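晾衣服这件事，我是搬到 Vilstead 以后才认真琢磨的。以前住的地方有大阳台，太阳一晒，下午就能收，根本不用动脑子。现在的房子朝北，阳台窄得只能站一个人，十月一到，外面天天飘毛毛雨，衣服挂上去两天摸着还是潮的，收进柜子里没几天就一股闷味儿。下面这些都是我自己一点点试出来的，有些是跟邻居学的，想到哪儿写到哪儿，大家挑着看吧！

## 洗之前

先说分拣。我以前分得特别细，深色、浅色、毛巾、内衣、牛仔裤，每样一堆，结果就是每一堆都凑不满一桶，脏衣服越攒越多。现在我只分三堆：会掉色的，不会掉色的，还有毛巾床单。内衣袜子另外装网袋，跟着浅色的走。

新买的深色衣服头一回一定单独洗，别偷懒。我有一件酒红色的卫衣，第一次洗就跟白衬衫混在一起，衬衫出来是淡粉的，我还挺喜欢那个颜色，可惜染得不匀，袖子上一块深一块浅，最后只好当睡衣穿。拿不准会不会掉色的话，找衣服里侧不显眼的地方，用湿的白棉签按一会儿，棉签上有颜色就老老实实分开洗。

口袋要掏！纸巾进了洗衣机是什么下场，洗过一次的人都懂。真洗进去了也别急着再洗一遍，先把衣服晾干，拿到外面用力抖，大部分纸屑自己就掉了，剩下的用粘毛滚筒滚一滚。湿着的时候去搓，只会越搓越烂。

拉链拉上，扣子倒是要解开。衬衫扣着洗，扣眼的线容易被扯松，我以前不知道，掉了好几颗扣子。文胸的搭扣一定扣好再进网袋，不然它会勾住所有能勾的东西。

T恤翻过来洗，尤其是有印花的。翻面洗、翻面晒，印花能多撑好久，深色的也不容易晒得发白。

## 洗衣液别倒太多

我婆婆那一辈总觉得泡沫多才干净，我也跟着倒了好多年。后来毛巾越来越硬，黑裤子上老有一道道白印子，我才想到是不是没漂干净。现在我的用量只有以前的一半，满满一桶也就加到瓶盖里那条线，白印子再没出现过。

毛巾我基本不放柔顺剂，放了摸着是滑，可擦身上不吸水，水珠推来推去的。毛巾发硬的话，可以隔一阵子用热水空洗一次，什么都不加，就让它把里头积的洗衣液吐出来。你要是好奇，洗的时候去看看机门，没放洗衣液照样有泡沫，看着还挺吓人的……

运动服那股汗味是另一回事。先在凉水里泡半小时再洗，比加什么香香的东西都管用。Kylie Kereama 住我楼下，天天跑步，她的办法是跑完回来就把衣服搭在浴缸边上晾着，等干了再丢进脏衣篓。湿的衣服团成一团扔进去闷一夜，味道就进去了，后面再怎么洗都费劲。

## 脏衣篓放哪儿、怎么放

脏衣篓我换过好几个。布的好看，可是不透气，底下容易潮。藤编的透气，又老勾毛衣。用来用去，还是带孔的塑料篓最省心，脏了拿花洒冲一冲就行。

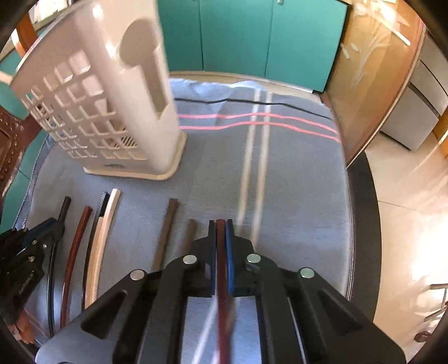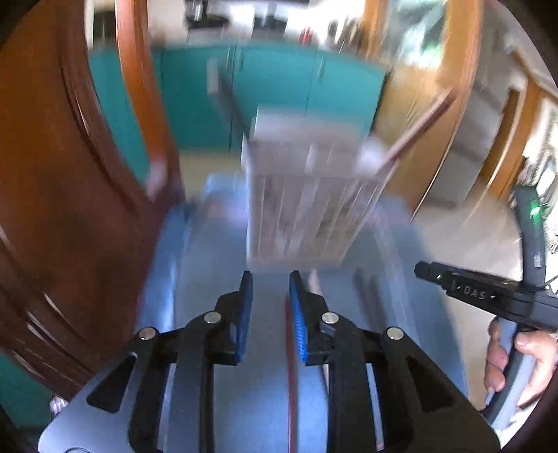 塑料篓也要选一选。孔大的透气，可是袜子会从孔里钻出来，我就在里面套一个旧枕套，洗的时候拎起枕套往洗衣机里一倒，连枕套一起洗了，特别方便。提手的地方摸一摸有没有毛边，装满湿床单的时候很勒手。还有一点，别一味买大的。大篓子的坏处是你会真的等它满了才洗，那时候一桶根本装不下，只好分两桶，两桶的衣服又晾不开，恶性循环！

脏衣篓和干净衣服的篓子最好分开。家里地方小只有一个的话，收衣服之前拿湿布抹一遍，等它干了再往里放，花不了一分钟。

篓子别贴着墙角放，我家墙角冬天会返潮，贴着墙那一面的衣服总是凉冰冰的。往外挪一掌宽，空气能过得去就好了。

## 洗完马上拿出来

这条我自己也常常做不到。洗衣机叫了，手上正炒着菜，想着等一下等一下，一等就等到晚上。夏天闷三个小时就有味儿了，冬天稍微好些，也别拖过夜。现在我用洗衣机的预约功能，让它在我进门的时候刚好洗完，包一放就去晾，中间不坐下。坐下就完了，沙发会吃人的。

晾之前每一件都甩一甩，拎着肩膀那里，啪啪两下，皱褶少一大半。衬衫再把领子和门襟用手捋平，干了以后基本不用熨。我最讨厌熨衣服，为了不熨，甩几下我是很愿意的。

## 室内晾衣的几个小办法

重点就是让风走得动。衣服跟衣服之间留一个拳头的空隙，长的短的岔开挂，一件长裤一件短袖这么排，下面的空气会流通得多。我还会把厚的挂两头，薄的挂中间，也说不上有什么科学依据，反正干得比较齐。

风扇比暖气好使。很多人冬天把湿衣服搭在暖气片上，我也搭过，结果贴着暖气的那一面干得发脆，另一面还是潮的，窗户上全是水汽。换成小风扇对着衣架下半截吹，开最小一档，一个晚上T恤就能干。窗户留一条缝，外面就算下雨也留着，屋里的湿气总得有地方去。

牛仔裤倒着挂，裤腰朝下，夹住裤脚，裤腰沉，自己就把裤腿坠直了。口袋的里布翻出来，不然全干了就剩口袋湿着，气死人。

卫衣的帽子最难干。我以前一直不知道拿它怎么办，后来跟同事 Saskia Hapeta 抱怨，她教我用两个衣架，一个挂身子，另一个在上面把帽子撑起来，帽子就不会贴着后背了。试了一次，真的快很多。

毛衣千万别挂，挂一次肩膀那里就鼓两个包，袖子还会变长。我是拿干毛巾把毛衣卷起来，跪在上面压一压（卷寿司那样），把水吸掉，再平摊在架子上，中途翻一次面。急着穿的时候就多换一条毛巾卷。

床单被套最占地方。我把它对折搭在两根杆子上，中间空出来像个帐篷，别叠成四层搭在一根杆上，里头永远不干。被套的四个角容易攒水，晾的时候捏一捏，角里团着的袜子也顺便掏出来。我上次掏出来的那只，已经找了两个礼拜。

## 收和叠

收之前摸接缝和腋下，这两处干了才算干。摸着凉，那多半还没干透，再晾一会儿。宁可多挂半天，也别潮着进柜子。

我收衣服的习惯是在架子旁边直接叠，一件一件取下来一件一件叠，叠好按人分成几摞。要是先全抱到床上，它就会在床上待到睡觉，然后被挪到椅子上，第二天又挪回床上，你们家有没有这把椅子？

袜子我已经放弃配对了，全家人的袜子各买一种颜色，同色随便拿两只就是一双。毛巾统一对折再卷，放篮子里竖着排，拿一条不会带倒一排。床单被套叠好塞进同一套的枕套里，换的时候拎一包就走，不用满柜子翻另一只枕套。

## 洗衣机自己也要洗

前开门的机器，门口那圈橡胶垫要扒开看看。我第一次扒开的时候，里面有头发、一枚硬币，还有一层黑黑滑滑的东西，真是后悔看又庆幸看了。现在每次洗完都用旧毛巾顺着擦一圈，机门敞着，洗衣液的小抽屉也拉开一点，让里面干透。家里有小孩和猫的，机门敞着要当心，用之前先看一眼里面。

滤网在右下角的小盖子后面（我家那台是这样，你家的翻翻说明书），开之前先断电，垫一条毛巾，再放个浅盘子，水会流出来的，比你以为的多。我头一次没垫，厨房地板擦了半天。

槽体我每个月用最高温空转一次，加一勺过碳酸钠。醋和漂白水绝对不能一起用，这个一定记住，会出有毒的气体，分开几天用也没必要，挑一种就好。

## 几样小污渍

油点子趁新鲜点一滴洗洁精，轻轻揉开，放十分钟再洗。血渍用凉水，一碰热水就定住了。领口那圈黄，用普通洗衣皂抹上去，旧牙刷顺着布纹刷几下，比喷的那种便宜，效果也差不多。圆珠笔印我拿酒精棉片垫着纸巾从背面按，能去掉大半，先在里侧试试会不会掉色。咖喱嘛，我到现在也没有好办法，洗完挂在太阳底下能淡一些，可我们这儿十月哪来的太阳。

谁有对付咖喱的招，麻烦在底下留个言，我有一条米色裤子还等着呢。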